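Grocery cell two-arm unit – weekly inspection checklist
Timton site, retail picking bay
Completed Thursday, start 7:40 am, power on at 8:15 am

Mark each line OK, ATTENTION or FAIL. Write a comment for anything other than OK. A FAIL in sections 1 or 2 means the unit stays locked out until the line is re-signed.

Hour meter at start: 1,304
Hour meter at last full service: 929

1. Before power on

1.1 Lockout tag removed by the person who fitted it – OK
1.2 Emergency stop on pendant, button and cable – OK
1.3 Emergency stop on wall post – OK
Comment: Label is peeling at the bottom corner. Still readable. New labels are on the Trarport order.
1.4 Carpet flat, no lifted seams inside the marked area – ATTENTION
Comment: One seam is starting to lift on the charger side. Taped for now. The tape is not to be left past the February shutdown.
1.5 Feet clean, pads fully seated – OK
Comment: Carpet fluff picked out of the left pad.

2. Arms

2.1 Joint housings, screws present and witness marks lined up – OK
2.2 Black joint rings, no gaps or cracking – OK
2.3 Left arm cable, check for rubbing at the base – ATTENTION
Comment: Light polish mark on the sheath, no cut. There is enough slack at full reach but it sits closer to the housing than the Lindqvist sheet shows. Re-clip and look again next week.
2.4 Right wrist bracket tight – OK
Comment: Nipped up a quarter turn last week and has not moved.
2.5 Brake hold test, both arms, one minute each – OK

3. Hands

3.1 Finger surfaces clean, no splits – OK
Comment: Wiped down with the approved cloth only. No solvent spray on the hands, please – it was used once and the surfaces went tacky.
3.2 Open and close, full stroke, 100 cycles – OK
3.3 Grip force at the test block, left and right – OK
Comment: Left reads slightly under right. Both inside the Mulinari limits.

4. Basket handling

Done at slow speed with the produce stand stocked and both hands on the white wire basket. Hold the basket over clear carpet and tilt it toward the head camera.

4.1 Both hands keep hold of the basket through the tilt – OK
4.2 Right hand closes on rim and handle together – OK
4.3 Left fingers at the near rim, check contact with the load – ATTENTION
Comment: Fingers on the near rim press against the big carrot when the basket is loaded this way. No marking on the carrot when it was taken out. Grasp point to be shifted along the rim and the line repeated.
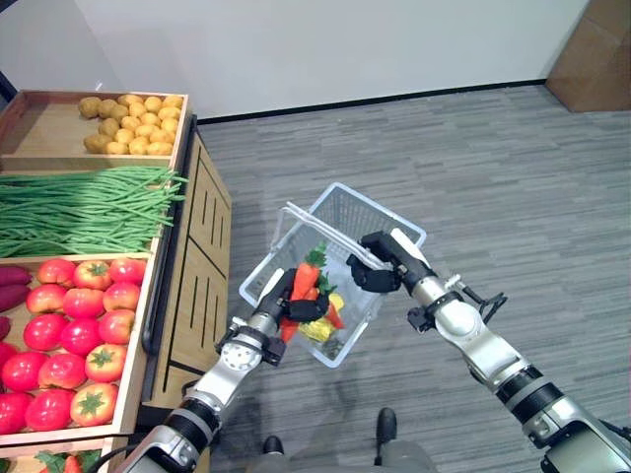
4.4 Basket mesh and handle pivots, no broken wires – OK
Comment: The spare basket has one bent wire near a corner. Kept off the cell and tagged.
4.5 Set down on carpet, release, hands clear – OK

5. Produce stand

5.1 Stand on its floor marks – OK
5.2 Trays seated, no movement when pushed by hand – OK
Comment: Tomato tray had crept forward. Pushed back and rechecked.
5.3 Nothing hanging into the arm path – ATTENTION
Comment: Green beans over the front edge of their tray. Lay them further back when restocking.
5.4 Produce sound, no soft or leaking items – OK

6. Close out

6.1 Cycle counter recorded: 1,874
6.2 Fault log exported and cleared – OK
6.3 Arms parked, basket returned to hook – OK
6.4 Open items copied to the maintenance board: 1.4, 2.3, 4.3, 5.3

Unit released for normal use at slow speed only until 4.3 is repeated and signed.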